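Play-by-post role-playing

Play-by-post role-playing is a form of collaborative text game in which the participants write the actions and speech of their characters as messages on a forum, mailing list or similar service. Play is asynchronous. A participant reads what has been added since the last visit, writes a reply, and waits for others to do the same. A single conversation between characters may take several days, and a complete story may run for years.

Structure of a game

A game usually occupies two or more threads. The in-character thread holds the story itself. The out-of-character thread, often marked "OOC", is used for questions, notices of absence and planning. Larger games add a third thread for character sheets. A sheet gives a character's name, age, appearance, abilities and history, and must in most games be approved before the character may enter play.

Posts are normally written in the third person and past tense, although first-person games exist. Speech is placed in quotation marks. Older chat conventions, such as setting actions between asterisks, survive mainly in informal games and in those that began in chat rooms.

Posting order

Three arrangements are common. In fixed order, each participant posts once per round, in a sequence agreed at the start. In free order, anyone may post at any time, sometimes with the limit that the same person may not post twice in a row. In moderated order, a game master collects declared actions until a stated time, then writes one post that resolves them all. Fixed order is slow but prevents quick writers from leaving others behind. Games that use it often set a skip rule, under which a participant who has not posted by the deadline loses the turn.

Resolution of actions

Games without formal rules rely on consent. A writer describes what a character attempts, and the owner of the affected character decides the result. Controlling another participant's character without permission is called "powerplaying" or "godmoding", and is forbidden in nearly all games of this type. Rule-based games use dice, rolled by the game master or by a script built into the forum.

Example: Jastbridge

Jastbridge was a free-order fantasy game set in a river town of the same name. It opened in 2000 on the Helia message board with 16 approved characters and was divided into 2 regions, the Lower Town and the Flaltatine marshes. Characters could move between regions only through a linking post, which stated the time of departure and arrival. The rule was added after several characters had appeared in both places on the same story day. A post length limit of 2000 characters applied in both regions. The merchant house of Kuzmenko, at first a background detail in one character sheet, later became the center of the main plot. The game closed in November when the board moved to new software, and its threads were kept as a read-only archive.

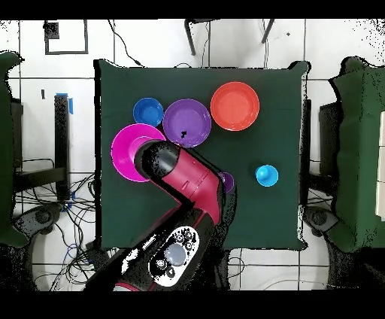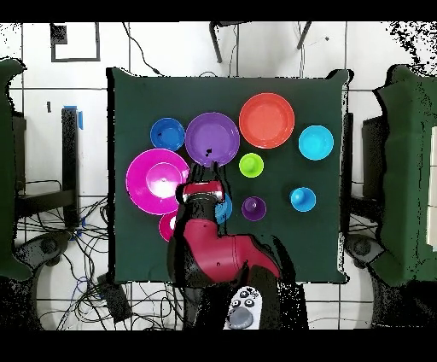 Colored dishes on a green-covered table, two views.

See also: Chat role-playing; Forum etiquette; Shared universe

Contact the editors | Copyright Helia contributors | Back to top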